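Keeping Barn Laundry Out of Your Life (More or Less)

Tips from the tack room at Dormont

Anyone who keeps a horse keeps a laundry, whether they signed up for it or not. The horse wears more clothes than you do, takes worse care of them, and weighs enough to win the argument. What follows is what works at our barn, where there are two washing machines, one of which sulks.

Start with the easy stuff. Schooling shirts, cotton tees and polo wraps will forgive you almost anything. Leather, waxed cotton and anything with memory foam in it will not.

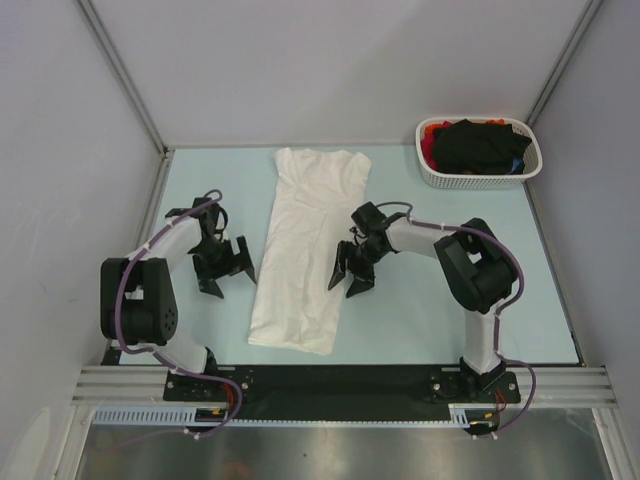
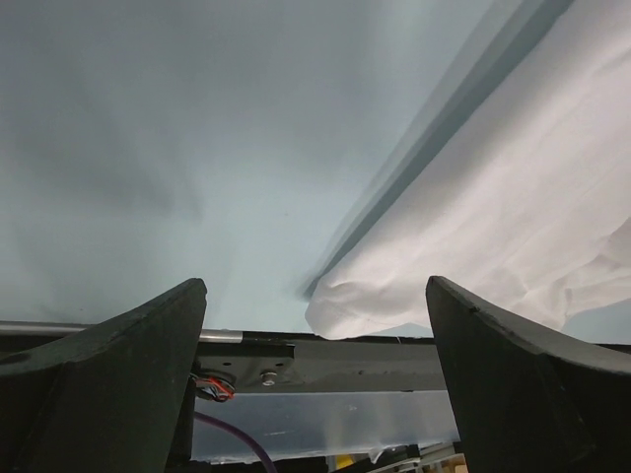 White T-shirt laid out lengthwise and partly folded, first picture.

Shirts

White shirts and horses don't belong in the same county, but every show season somebody decides otherwise. For green slobber, rinse from the back of the fabric with cold water before you do anything else. Hot water cooks it in. Then rub in plain dish soap, leave it while you muck out, and wash as usual. Skip the bleach on sweat marks; it can turn them a deeper yellow, a color you will get to know well.

Keep one clean shirt in a zip bag in the truck, and don't tell your barn friends about it.

To fold for a show bag, go long and narrow first, sleeves tucked in, then roll from the hem up. A rolled shirt fits in a boot. Check the boot for hoof picks.

Saddle pads

Hair first, always. A pad that goes into the machine furry comes out furry, and so does the next load, and the one after that, which will be your work pants. Use a rubber curry on a dry pad hung over a fence rail and stand upwind. A damp rubber glove gets what the curry leaves behind.

Wash on cold with half the detergent the bottle wants you to use. Leftover soap stiffens the quilting and can make a sweaty horse itch. No fabric softener either. If the rinse water is still cloudy, run the rinse again and go clean a bit.

Dry pads flat or over a rail, spine up. The dryer shrinks the lining faster than the outside, and you end up with a pad shaped like a potato chip. I own one of these. It lives under the dog.

Polo wraps

Close the hook-and-loop tabs before washing. Put each set in its own mesh bag, or accept that you'll be untying a sea creature in the dark before a lesson.

Roll them fresh from the line, closure end first and tabs facing in, so they come off the roll the right way around on the leg. Everyone gets this backward at first. Some of us have been at first for years.

Girths and boots

Fleece girths can go in the machine inside an old pillowcase knotted at the top. The buckles will still sound like a car wreck, so warn the household. Neoprene gets a bucket, lukewarm water and a soft brush, then hangs in the shade. Sun makes it crack.

Leather gets a damp sponge, saddle soap and your full attention. If it has been soaked, let it dry slowly, well away from the heater, and condition it while it still feels cool to the touch.

Turnout blankets

A heavyweight blanket is a large wet animal of its own. Don't put it in a home washer with a center post. The machine at our place tried to leave the building, and got as far as the feed bins.

Hose it on a clean patch of concrete, outside up, and use a product made for waterproof fabric. Regular detergent leaves the shell wetting out in the next rain, and guess who will be standing in the gate looking at you. Work in long strokes with a push broom. Flip it and do the lining, then hang it over two rails with a gap between them so air gets underneath.

Do this in May, when you have a week of dry weather and some remaining goodwill. The blanket service at Clument is fine if you'd rather pay, but they will send back anything that arrives caked, and they are right to.

Check the straps before you put it away. A surcingle with a fraying end will hold all summer in a tote and let go on the first cold night.

Saving the washer

Run an empty hot cycle after every batch of horse things. Wipe the rubber seal with an old towel, then pull the filter. I won't describe the filter.

If you use a laundromat, ask first. The one on Furtado has a sign about horse blankets, and from the wording I'd say there was an incident. Shake everything out at home, and wipe the drum before you leave.

Storing it all

Totes with tight lids, everything bone dry, a cedar block in each. Mice think of folded fleece as a gift. Label the end of the tote as well as the lid, with the size and weight of the blanket, and stack the heavy ones nearest the door. The first frost will come at 90 minutes' notice, and you'll be out there in pajamas with a flashlight in your teeth.

Stable bandages go in the old Makus feed cart by the window, since the brake no longer works and it isn't good for much else. Quilts on the left, wraps on the right. Please put them back that way.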